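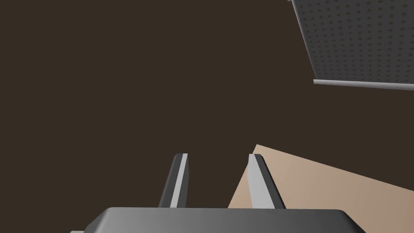 The simulated gripper with its fingers open, beside the bare tan surface.

I'd never steered a robot before Friday, so the trainer at Clenddale sat me down at the practice station and let me have a go while we talked (I was dreadful!). She shows the arm its jobs by remote control, starting in a simulator the team calls Sisau.

"You do the task yourself, over and over, and it learns from the recordings," she told me. "I did 49 on my first day and kept seven."

Seven! What was wrong with the rest? "Dithering, mostly. If I hover, it learns to hover."

The set she's working on now has 151 good runs in it, and she reckons it may need up to 852 – her wrists aren't thrilled. I asked if she'd prefer moving a real arm by hand. "For anything fiddly, yes. You can feel when it's pushing too hard. On a screen I'm guessing."

Then she took the controls back and told me to put the kettle on.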